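Anley 3029 Wall Handrail Bracket

Product code: 3029
Maker: Anley
Finish: mill, primed, or powder coated
Sold in: boxes of 10, or singly

The 3029 is a cast steel bracket for fixing a round or flat-bottomed handrail to a wall. It is made for indoor stairs and ramps in public buildings, schools, offices and apartment blocks. The arm comes straight out from the wall and turns up under the rail, so a hand can slide the full length of the rail without hitting the bracket.

We have stocked the Anley line for a long time, and the 3029 is the one most of our stair shops order. It replaced the older Uvden bracket, which had the same back plate but a saddle that could not be adjusted. If you are repairing a stair that was built with the Uvden, the 3029 goes on the same wall holes. The rail will sit slightly farther from the wall, so change all the brackets on a run together.

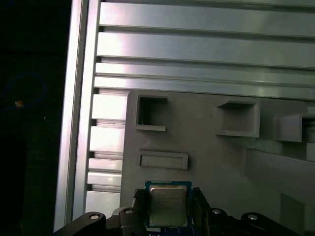 The saddle on top of the arm tilts to match the pitch of the stair. A single set screw on the underside locks it. For level runs, leave the saddle in the position it ships in. For stairs, set the rail on loose saddles first, let them settle to the slope, and then tighten from the bottom of the flight to the top. Saddles can be ordered flat or curved. The curved saddle fits round pipe rail. The flat saddle takes wood rail or flat bar and has two screw holes.

For rails that will be welded, order the 3029 without the saddle. The arm is then supplied with a plain end, cut square, and the shop can cope it to the pipe. Welded brackets are only sold in mill finish.

Wall types

The back plate has three countersunk holes. On concrete or solid block, use expansion anchors in all three. On a stud wall, the bracket needs solid blocking behind the board. The holes are too close together to catch two studs, and drywall anchors are not acceptable for a handrail of any kind. If the wall is already closed up and there is no blocking, ask us about the long back plate. It spreads the load over a taller section of stud and can be painted to match the wall.

Brick is usually fine, but fix into the brick itself and keep out of the mortar joint. For glazed tile over block, drill with the hammer action off until you are through the tile.
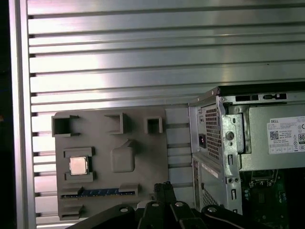

Customer review, left in September: We put 29 of these in a four-story stairwell and the adjustable saddle saved a lot of shimming. The block wall was out of plumb on every floor. My one complaint is that the set screw takes a small hex key that is not in the box, and we had to send someone out for it. I would also like to see a darker primer.

Our reply: Thank you. The hex key is a separate item and costs very little. Add it to the first box you order and keep it with the job. Anley offers the primer in gray only, but any of the powder coat colors can be had on request.

Spacing and height

Bracket spacing depends on the rail you use and on the code in force where the building is. We do not print a single spacing figure for that reason. Your inspector or the engineer on the job will have the number. As general practice, place a bracket close to each end of a run and close to each side of any joint in the rail, then divide what is left evenly.

Rail height is measured from the nosing of the stair tread, straight up. Snap a line on the wall between the top and bottom nosings, then move it up to bracket height. Remember to take off the thickness of the rail and the saddle. This is the most common mistake we hear of, and it is hard to fix after the holes are drilled. 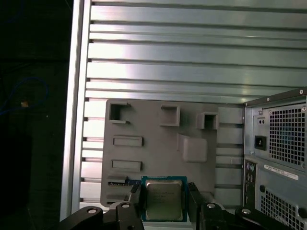 Long runs need some thought about movement. Steel rail in a heated stairwell changes length very little, but a rail next to a large south-facing window can work its brackets loose if it is held tight at every point. On those runs, fix the rail firmly at the middle and use the slotted saddle toward the ends.

Finishes

Mill finish brackets are oiled for shipping and must be wiped down with solvent before painting. Primed brackets can be painted as they come after a light sanding. Powder coat is done by Sillasard and adds time to the order. There are 13 standard colors, and a color chip can be mailed if you need to match a rail you already have. Custom colors have a minimum order of one full box.

The 3029 is not meant for outdoor use in any finish. For exterior stairs, look at the stainless version in the Fu range, which has a sealed back plate and a drip edge.

What is in the box

Bracket arm with back plate
Saddle, flat or curved as ordered
Set screw, fitted
Cover ring for the back plate
Printed drilling template

Wall anchors and rail screws are not included. The correct ones depend on the wall and the rail.

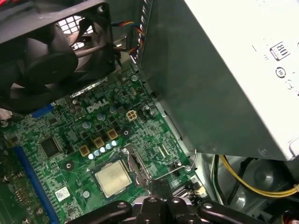 Ordering and returns

Orders received before noon for mill or primed brackets ship the same day. Powder coated brackets are made to order and cannot be returned unless they arrive damaged. Stock items can come back unused in the original box, and we take the shipping cost off the refund.

Trade customers can send a stair drawing with the order. Mark the wall type, the rail size and the location of any joints, and we will send back a bracket count. Please check it against your own before you confirm. Single brackets can be bought as samples and credited against the first full box.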